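Search notes
Type and press enter

March, evening

Spent the day on the written procedure for the bun cell. The title is still "Handling hot food with two arms, working draft", and the section numbers are still wrong after Clenley merged their comments into ours. I fixed the numbering up to section 3 and left the rest.

The Cleton people want one speed limit for the whole task. I don't. There are two conditions that matter: whether a person can reach the table while the arm is moving, and whether the gripper is inside the pot. A single number covers the first and ignores the second. Inside the pot the clearance between finger and rim is small, and the wrist follows the fingers down. My text now says 80 percent of the cell limit in open air and a separate, lower value below the rim, to be set by test and written on the cell sheet. Jhosep Restrepo asked why 80 and not 100. The reason is stopping distance with the gripper loaded. I have the old measurements in the Valderrama binder and will copy them into the annex instead of pointing to them, as the binder goes back at the end of the month.

Lid handling took most of the morning. The draft had it as part of setup, with no owner. I moved it into the task steps: lid off, lid flat on the table, handle up, outside the path of either arm. The lid position has to be marked on the layout drawing. Glass needs its own line in the hazard table. I put it under breakage and under obstruction, because a reviewer looking at only one of those would miss the other.

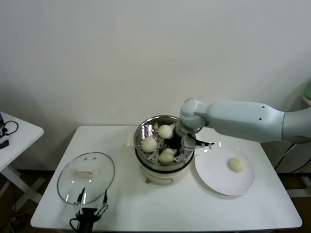

Should the operator wait for the steam to clear before letting the arm enter the pot?

Waiting is the default in our draft, with entry into visible steam allowed only when the gripper and its seals have been checked for heat and moisture and the check is recorded on the cell sheet.

Jhosep would like a fixed waiting time in that rule. I resisted. A fixed time depends on the fill level, the room and how long the lid has been off, and people will follow the number without looking. What I did accept is a surface reading: no entry with an unrated finger pad if the tray reads above 70 degrees Celsius. That can be checked with an ordinary probe and it gives the auditor something to find.

Second arm. The draft only said "inactive." That word does not tell an operator anything. Inactive could mean powered and holding, powered and free, or off with brakes on. I replaced it with "parked, holding, motion commands blocked," and added that the parked pose must be drawn on the layout with the fingers clear of the working arm's full sweep. If a task later needs both arms in the pot area, it is a different task and gets its own assessment. Viltiveo objected to this last time on grounds of paperwork. I expect they will again.

Cables. The existing rule says cables must be "tidy," which can't be tested. New wording: no cable in the sweep of an arm, no loop that can catch a wrist at any point in the programmed motion, slack checked at full extension in both directions. The check is done by hand at low speed with one person on the stop button. I also added a line on moisture near connectors. It needs a proper reference to the enclosure rating and I have left a gap for it.

Food contact was shorter than I feared. The fingers are either food contact parts or they aren't, and the draft tried to have it both ways by calling them "incidental contact." If the bun is going to be eaten, the fingers are contact parts and the cleaning schedule applies. If the bun is test material, it goes in the waste at the end of the run and the plate is labeled. No third category. I wrote it in those words and Jhosep did not change them.

Grip force is the weak section. A steamed bun deforms before it slips, so a force limit taken from rigid parts is no use. The draft now asks for a limit set per product, from trials, with the rejected pieces kept until the reviewer has seen them. I would prefer a method with a defined indentation depth. We have no agreed tool for measuring it. Left as an open item with my initials.

Release on the plate: the gripper opens fully before it lifts, and the lift is vertical until it clears the product. Same rule as for the glassware task, copied across without edits.

Still to do: annex figures, the enclosure reference, numbering after section 3. Also the stop button test. The interval is given as weekly in one place and per shift in another. I think per shift. Ask Clenley before changing it.

Left at 6:40.

Comments

m_oduya: We had the same argument over "inactive." Ended up with a table of arm states at the front of the document and every step refers to it by name. Worth the half page.

Tess K.: Is the 70 degrees measured on the tray or on the product? They differ quite a bit in my experience.

Reply from author: Tray. I will say so in the rule.

bench4: Per shift for the stop button, please. Weekly is too long if the cell gets moved.

Last updated: March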